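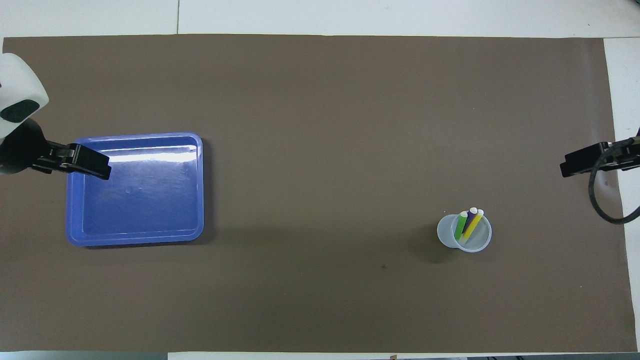
Hrynyshyn's objection was that a tray is only useful if people put things back in it, and that most don't. He said so at the first meeting in Ornport and we have kept it in mind since, as it turned out to be a fair summary of what the earlier studies had missed. They looked at where things were kept. They said very little about where things were left.

Figure 1. Craft table with paper cover, blue tray and marker cup.

3.2 Table layout and materials

The layout follows Elten with small changes. One sheet of brown paper over a white tabletop, a shallow plastic tray to the left, a cup of markers to the right (Fig. 1). The sheet is there to take ink and glue, and also to mark out what counts as the work surface. Anything on the paper is "in use" for our purposes, anything on bare table is "put aside". Elten used newspaper, which we tried and dropped. Print shows through pale drawings and two adults in the pilot read it instead of working.

The paper does not reach all the way to the edges. Some white is left showing. We first meant to cover the table fully and tape the sheet underneath, but a covered edge gets leaned on, the paper tears and the session stops while it is replaced. A margin solved this. It also gives people somewhere to rest an elbow or a drink without having it scored as part of the layout.

Paper came off a roll and was cut the same day. Sheets cut the day before curled at the corners, more so in the Nellby room, where the heating runs along the skirting. Weighting the corners was ruled out becuase the weights became objects in their own right and were moved about, stacked, and in one case drawn round.

3.3 The tray

Shallow, rounded corners, raised rim. Empty at the start of every session. It is meant for finished or half finished pieces, though participants were not told so and we did not correct other uses. Uses noted: offcuts, caps, a phone, finished cards, a sleeve (resting).

Deep trays did badly in the pilot. Things went in and were forgotten, and the person then asked for another of whatever it was. With a low rim the contents stay in view from a chair. Chornovol reports much the same for sewing boxes, though there the lid matters more than the depth and the two are hard to pull apart in that data.

The trays are not new. Scuffing on the floor of a tray was left alone – new ones were treated too carefully, one pilot participant wiped hers twice before using it. Blue was what the supplier had. We make no claim about colour.

3.4 The cup

Translucent plastic, light, three markers standing in it: green, purple, yellow. Fewer than most households would put out, and that was deliberate. In the pilot a fuller cup was tipped onto the paper almost straight away so the colours could be seen, after which it was never used again. With three the markers can be picked out by eye and there is not much reason to tip.

Black was left out for a similar reason. When black is there people outline with it and the other colours stay in the cup for long stretches, so we learn nothing about returning them. This does limit how far the results carry over to ordinary drawing, see Section 6.

A light cup falls over. We accepted this. A heavier mug was steadier but was also pushed further off to make room, and reach then became the main thing we were measuring. Falls were logged with the time and whether the cup was stood up again by the participant or left on its side.

3.5 Reset between sessions

Cup emptied and refilled, caps checked, tray wiped, paper changed if marked. A marker that had gone dry was swapped for the same colour. In all 224 sessions were run and 1354 returns logged across the two rooms, a return being any object put back into the tray or cup after leaving it. Objects put back in the wrong container still count, and are flagged.

The Nellby sheets from before 11/3/22 used an older form with no box for wrong container. These were recoded by hand from the comments field, where there was a comment. Where there was none the return is kept in the total but left out of Table 2, wich is why the two do not match.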